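Kuvar Sorting Project: Progress Report for Baird Fund
Period covered: July to October
Prepared by the software team, Zerkbridge

1. Summary

In this period we moved from single-part picking to picking from a mixed tray. The planner now controls both arms in one process, and the new perception module replaced the old one in September. Two of the milestones agreed with Baird are finished. The third, handling of wires, is late, and we explain the reasons in section 3.

2. Planning and control

The work cell has a steel tray with mixed electronic parts in the center and yellow bins on both sides. The planner must choose a part, an arm and a bin, and keep the arms away from each other above the tray.
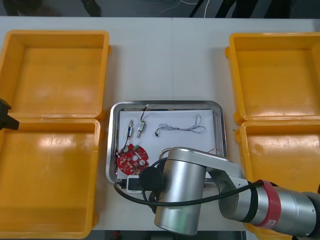

In the old version each arm reserved the whole tray area while it was working, so the other arm was waiting most of the time. We changed this to smaller zones which are reserved only for the length of one motion. The cable of each arm is now included in the collision model as a simple swept volume. This is conservative, and sometimes the planner refuses a motion that would be safe, but we prefer this for now.

3. Perception

The segmentation model was trained again with nearly 600 newly labeled wrist camera views. The labeling was done by our partner Fanska with our own tool. Rigid parts such as circuit boards are found reliably. Glare from the shiny bins is still the most common reason for a false detection.

Bundles of wires are more difficult. The loops have open space inside, and the old model liked to put the grasp point there. The new model first looks for a place where the strands are held together.

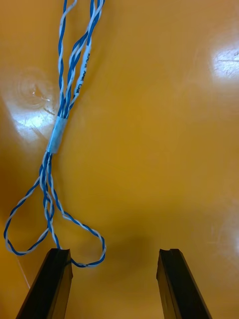

Figure 2. Twisted blue and white wires gathered by a short sleeve, wrist camera view.

For circuit boards we use a different method. The grasp planner takes the outline of the board, removes the areas with tall components, and tests what remains for finger clearance. Boards with a large cutout were a problem in July, and a correction for this is included in the current release.

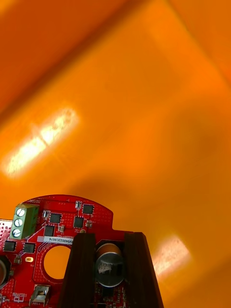 Figure 3. Red circuit board between the gripper fingers, with part of the round cutout covered by one finger.

Open problems for the next period:

- Thin wires close to a bin wall or a molded ridge. The depth data is weak there, and the planner often returns no grasp at all.

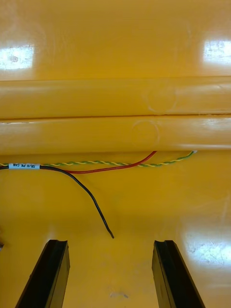
- Recovery after a failed grasp. At present the software tries 3 times and then stops for the operator. We would like it to move to another part and return later.

- Log size. One shift fills the disk of the control computer faster than we expected. We will keep full video only for failed attempts.

4. Schedule and budget

Wire handling needs 5 more weeks. We ask Baird to accept the new date for this milestone. The total budget does not change, and the additional hours will come from the amount planned for travel.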